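Section 7: Setting Up Your Steinbach Sourdough Crock (and Keeping Your Starter Happy)

Okay, you've got the crock out of the box and the packing paper is all over the kitchen floor. Good! I wrote this part of the guide because the leaflet that comes with the Steinbach is two pages of tiny print, and I ruined my first starter by trusting it. Take your time with this section. You only have to do most of it once.

Before you start

You'll need the crock, the lid, the rubber ring (check inside the lid, mine was stuck up there and I nearly threw it out), a kitchen scale, a soft spatula, and a bag of whole wheat or rye flour. I use the Truster rye from the mill store in Rirgate, but any fresh flour works. Please don't use that bag that has been in the back of the cupboard since last summer. I've tried it. It smelled like crayons.

Note: If your water tastes like a swimming pool, fill a jug the night before and leave it out on the counter, or just use filtered. I'm on well water and never bother.

7.1 Washing and checking the crock

1. Take the rubber ring off the lid and set it somewhere you won't lose it.

2. Wash the crock and lid by hand in warm water with a drop of dish soap. Rinse twice. I mean it about twice, soap hides in the groove under the rim.

3. Run a fingertip around the rim, gently. If you feel a chip, stop and send it back.

4. Dry everything with a clean towel and let it sit open for 15 minutes.

5. Press the ring back into its groove, flat side down. It goes on upside down very easily, and then the lid rocks like a bar stool.

Caution: The crock is not for the oven or the stovetop. Don't pour boiling water into it either, especially if it has just come out of a chilly pantry. Mine has a hairline crack down one side from exactly that, and it's now a pencil holder.

7.2 Mixing your first batch

1. Put the empty crock on the scale and write down what it weighs. I wrote mine on a strip of masking tape on the bottom, and I use that number all the time.

2. Add 71 grams of flour and the same weight of water. Yes, it's an odd number! It's what fills the small Steinbach to the first line, and I got tired of guessing.

3. Stir until there's no dry flour left. Scrape down the sides. It should look like thick pancake batter, maybe a little stiffer if you went with rye.

4. Rest the lid on top without clamping it.

5. Put the crock somewhere warm and out of the sun. Top of the fridge is great. Next to the stove is fine until you forget and roast a chicken.

Caution: Never clamp the lid on a starter that's rising. The gas has to go somewhere, and you'll be wiping it off the cabinets.

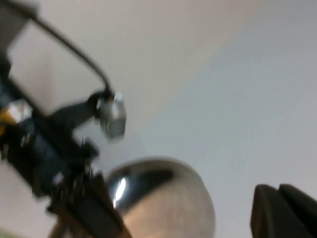
RIRGATE, February

I'm putting the cold weather notes in right at this point because it's freezing outside while I write this, and cold kitchens are the thing I get the most mail on. My own kitchen drops so low overnight that the starter just sits there and sulks until lunch. If yours does the same, it's probably fine. Don't toss it!

7.3 Feeding, days 2 to 7

1. Stir the starter and take a sniff. Days two and three can be pretty rough (old socks, wet hay, a bit of nail polish). That usually passes.

2. Scoop out half. You can throw it away this early on. Later you'll want to save it for crackers and pancakes, and there's a pancake recipe in Section 9 that I make way too often.

3. Put in fresh flour and water, equal weights, enough to get back up to the first line.

4. Stir, scrape the sides, rest the lid on top.

5. Snap a rubber band around the crock at the level of the starter. Well, that only works on the glass model. If you have the stoneware one like me, stick a clean wooden skewer in and mark the height with a pencil.

6. Do it again at the same time the next day. I feed mine at 7 a.m. while the coffee is going, and if I skip it then I won't remember until bedtime.

Note: A lot of people see big bubbles on day two and then nothing at all on day four, and they panic. Keep feeding. The early bubbles come from a different crowd of bugs than the ones you're trying to grow, and there's often a quiet stretch in between.

Note for cold kitchens: Use slightly warm water (baby bath warm), and park the crock in the oven with the oven OFF and only the light on. Tape a note on the oven door. Tape it right over the knob if other people live with you.

Caution: Pink or orange streaks, or anything fuzzy, means the whole batch goes in the trash. Don't scrape off the top and carry on. Wash the crock in hot soapy water, let it dry completely, and start over at 7.2.

7.4 Is it ready?

It's ready to bake with when it doubles after a feeding and does that again the next day. For some people that's the end of the first week. Mine took longer, and my Caltum batch (I made it at a rental cabin up there, with whatever flour the gas station had) took longer still and ended up being the best one I've ever had.

The float test, where you drop a spoonful in a glass of water, is fun, but rye starters can flunk it and still make lovely bread. Go by the rise.

Once it's doubling, feed it one more time, let it sit out for an hour, then put it in the fridge with the lid resting on top. After that a feeding once a week will do. If you get a layer of gray liquid on the surface, stir it back in or pour it off, whichever you like. I pour it off when I want a milder loaf.

For replacement rings and lids, go to Section 11. The rings for the old glass model don't fit the stoneware one, so check the bottom of your crock before you order.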